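Landlord wants 60 days' notice but my lease says 30. Which one counts?

Posted in Renting and Leases
18 November 2023

Chepkoech Massawe

I rent a one-bedroom from a small company called Fekside Property. My lease ran for a year and ended in September, and since then I've been paying month to month. I never signed anything new. I've now found a place closer to work and want to be out by the end of next month.

The lease has a paragraph near the back that says either side can end a month-to-month tenancy with 30 days' written notice. When I called the office, the person on the phone said they changed their policy and everybody has to give 60 days now. She said it was in an email. I looked and found a newsletter that mentions "updated move-out guidelines" with a link that doesn't open.

My deposit is $973 and I can't afford to lose it. I also don't want to pay rent on two apartments. Do I go by the lease or by what the office says? And does an email count as written notice? 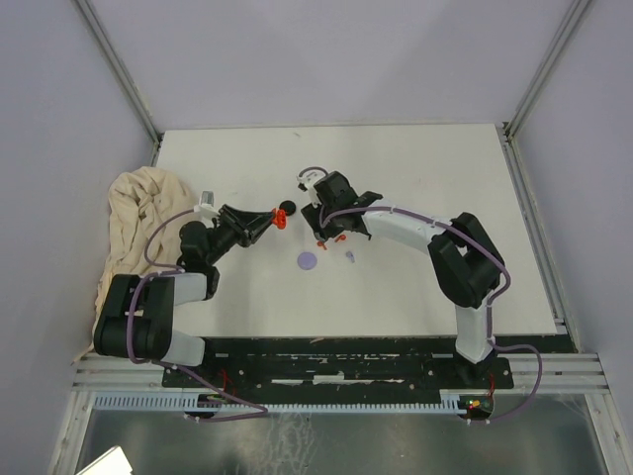
One more detail in case it matters. Rent is due on the 3rd and I have always paid on time. The old lease started on the 3rd too, so I'm not sure if my "month" runs from the 3rd or from the 1st.

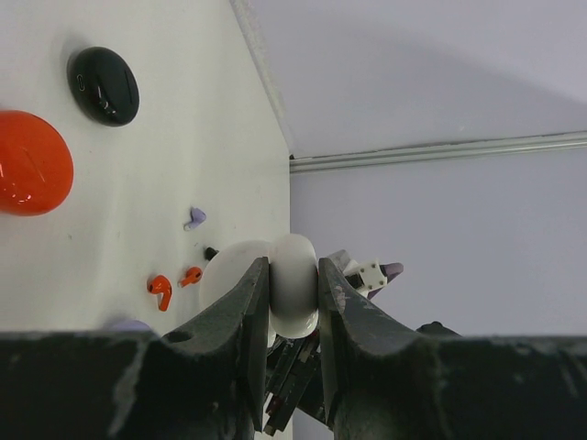
Cameron Menzies
Community Helper, Renting and Leases

In most states, when a fixed lease runs out and the landlord keeps taking rent, the old terms carry over to the month-to-month tenancy. If your lease says 30 days, start from that. A landlord can usually change the terms of a month-to-month tenancy, but they have to do it properly, in writing, with a certain amount of warning. A newsletter with a dead link is weak. Still, check your state's rules, and your city's if it has its own. A few places set a notice period by law, and some don't let a lease go below it.

On the dates: many states want the notice to end on the last day of a rental period. If your period starts on the 3rd, the last day would be the 2nd. Read the lease again for the words "rental period" or "term." If you still can't tell, pick the later date. A couple of extra days of rent costs less than an argument over a whole month.

On email: look for a section called "Notices." It will say how notice has to be delivered. If it says mail, send it by certified mail and keep the receipt. I would send an email as well – it gives you a time stamp and they can't say they didn't know.

Keep the letter short. Your name, the address, the date you will be out, the paragraph of the lease you are relying on, and where to send the deposit. Leave out the phone call. Ask for a walk-through before you hand in the keys. 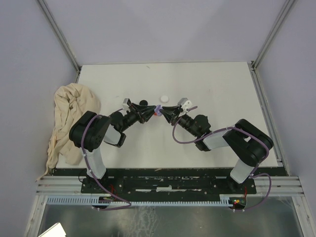
Two robot arms at a white work surface

Ginette Coste

same thing happened to me at Bratu Apartments. They said 60, lease said 30, I gave 30 and moved. They kept the deposit at first and I got it back after I wrote to them twice. Take pictures of everything, inside the oven too.

Also don't just stop paying the last month and tell them to use the deposit. My brother did that and it went badly.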